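Endelley Wrestling Tryouts

The Endelley tryouts were a series of open auditions for amateur wrestlers, run by the promotion Treswood from 2000. Treswood called them a national search — a generous term, as every session took place in one gym in Brollard. 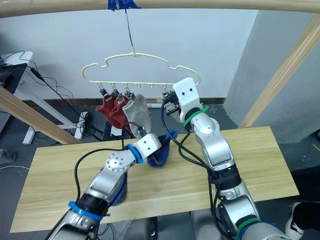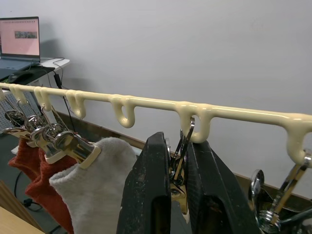
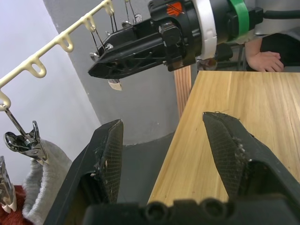

Results

Treswood claimed that 13 wrestlers earned contracts. Only nine have been traced, and two of those were already on its payroll. Adhiambo Laizer, the best known, had trained at the rival Mrema school. Her coach, Tumaini Muli, disputed that the tryouts discovered her.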